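Rallano bouquet wrapping kit: my new favorite way to spend an evening

Reviewed by Nelli Lindqvist, 21/09/2025

I bought this for my sister's shower and ended up wrapping flowers for half the street (okay, three neighbors). The kit is brown paper and artificial stems, plus a card of instructions from Gralto, and I love it way more than I expected to!

The paper

It's big, it creases beautifully and it has a bit of shine to it. Start with one spray set on a diagonal and let the blooms poke out past the top edge, so the paper doesn't swallow them.

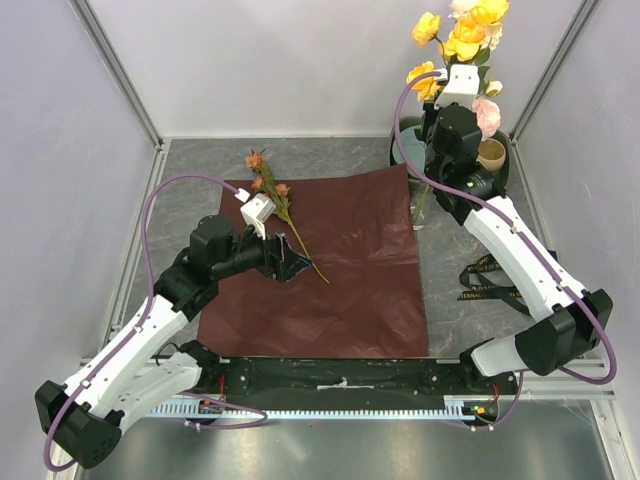 The flowers

The dusty-orange spray is the star for me. The color is soft, a little faded, like something from my grandmother's hallway, and it looks so good against brown. I layer the small yellow ones over it, blooms toward the top, and keep shifting them until the two colors sit nicely together.

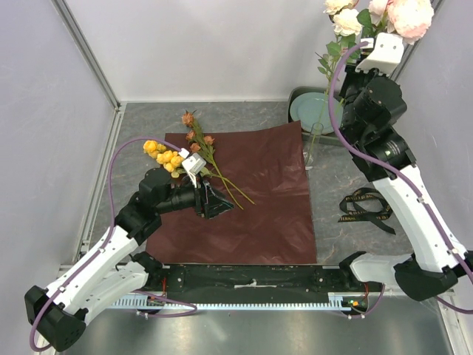 My friend Maksym likes his bunches tight and round. I like mine loose, with lots of green showing, and the stems are happy either way.

Gripes? The paper remembers every fold, so go slow if you want it smooth. And I'd pay extra for a second color of paper, maybe a cream. I've already ordered another kit for March birthdays.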